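Is a personal shopper worth it for one wedding?

marites_p
Nov 12, 2020
So my cousin is getting married in February and I have nothing to wear. A shop near me called Gollia does a styling session for 260 dollars, clothes not included (!!). You get two hours with a stylist and she pulls 3 outfits for you. Has anyone here done it? I'm 5'2" and everything long drags on the floor.

fatos_o
260 before you even own a dress? Put that toward a good tailor. Mine in Ikcombe hemmed a gown for my sister for 24 bucks and it looked custom.

jucelia.t
I have to disagree with Fatos. I did a session at Gollia last year and I still wear the green wrap dress she picked, a color I would have walked right past. She also talked me out of a pair of shoes, so that was money saved lol 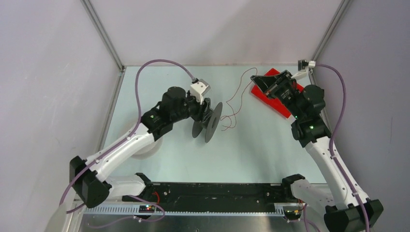

Mine ran over the two hours and she didn't charge extra. Ask for somebody who does petites, though, they don't all.

fatos_o
One dress you still wear. For 260. Ok.

jucelia.t
Plus the dress, yes, and I'd do it again!

latrice_k
Could you rent? I rented for a black tie thing and sent it back the next morning. Sizing runs long, so call first.

marites_p
Hmm, hadn't thought of renting. Latrice, did they hem it at all or did you just wear heels?

latrice_k
Heels and some fashion tape.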